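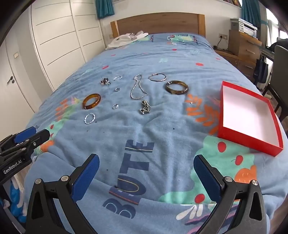
4. Equipment planning and cost

4.1 What had to be bought

The Rainer project collects two-handed manipulation in homes, using hand-held grippers in place of robot arms. The operator holds one gripper in each hand and does the task directly. The budget was drawn up before the first session and revised once, in November, when it was clear which items had been underestimated. We report both versions in this section. Groups planning a similar purchase often have access to published hardware lists, but those lists usually leave out spare parts, storage, transport and the objects to be handled.

We sorted the purchases into capture equipment, consumables, computing and task objects. Capture equipment covers the grippers, their cables and the cases they travel in. Consumables are finger pads, screws, cable ties and cleaning cloths. Computing covers field drives and the server space needed to hold one full copy of the data. Task objects are the household items placed in front of the operator.

4.2 Number of gripper pairs

The first plan asked for a single pair. Thijs Visser, who ran scheduling, argued against it on the grounds that one damaged joint would stop all collection until a part arrived. We compared the cost of extra pairs with the cost of canceled visits. A canceled visit still uses a full day of operator pay, and the household has to be asked again for a suitable time. With homes spread across Berholm and the villages to its north, a lost day was expensive enough that we settled on three pairs. Two were assigned to collection teams and the third was kept charged and packed as a spare.

The spare pair went out more often than planned. Most swaps were made for small faults, such as a loose connector, which could be repaired in the evening but not in someone's bedroom with the family waiting. We would now buy the spare pair at the start and would not treat it as optional.

We also asked Rarkix for a quote on a fixed two-arm station. The station would have given more repeatable motion, but it needed a dedicated room and a floor mount, and the quote did not include installation. It was set aside for this phase. A fixed station may still be bought for evaluation, and the floor space for it has been requested in next year's plan.

4.3 Finger pads and small parts

The pads were budgeted as a minor item and turned out to need their own line. Soft goods wear them slowly. Small metal items wear them faster, mainly at the tip, where the operator presses down against the surface to get under a thin edge. We had ordered pads on a fixed monthly schedule, which left too few in the weeks when small-object tasks were grouped together. In the revised plan, pads are ordered by task type. A team going out for small-object work carries a full replacement set, and a team going out for folding or bedding carries half of one.

Jewelry sorting was the most demanding of the small-object tasks. Rings, bangles, chains and beaded pieces are laid out on a bed, and an open box is placed to one side (Figure 4). The pieces differ in thickness and stiffness, and a wrinkled cover changes how each one sits. A ring can be taken between the fingertips, while a long necklace has to be gathered or lifted by one end, often with help from the second gripper. 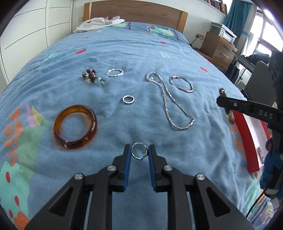
Figure 4. Jewelry task on a bed, with the two hand-held grippers and an open red box with a white interior. A thin silver ring stands between the fingertips of the near gripper.

We considered building a flat tray with a uniform surface for this task. A tray would lower pad wear and make sessions easier to compare. It was rejected because the aim of the project is to cover the surfaces people really have at home, and patterned or creased cloth is common among them. The money reserved for trays was moved to pads.

4.4 Task objects

Task objects were first left out of the budget entirely, on the assumption that each household would supply its own. Pouran Hashemi raised two problems with this. Families were reluctant to lend anything of value, and borrowed items could not be used again in another home. We therefore set aside 800 euros for objects. Costume jewelry, boxes, kitchenware and small textiles were bought from this amount, mostly secondhand. Objects were grouped into kits, and each kit was checked against a printed list before and after a visit. Losses were low, and were limited to earrings and other very small pieces.

A mixed kit is better value than a set of matching items. Buying ten similar bangles costs less per piece, but the added variety is small. We recommend spending on differences in size, finish and flexibility first.

4.5 Storage and transport

Field drives were bought from Matex in two orders. The first order assumed that drives would be emptied every night. In practice, copying was often put off to the next morning, and teams arrived at a home with too little free space. The second order doubled the number of drives. Padded cases were added at the same time, after a cable was pinched in a soft bag on the way to a Tuesday session.

4.6 Budget against spending

The plan covered 53 sessions. Capture equipment came in close to its estimate. Consumables and computing were both over, and the difference was paid from the trays and from part of the travel line. Repairs made up almost 8 percent of total spending, which the first budget had not listed at all. In the revised version repairs have a separate line, held back until the halfway point and then released to whichever category needs it. Operator pay is reported in Section 5 and is not included in these totals.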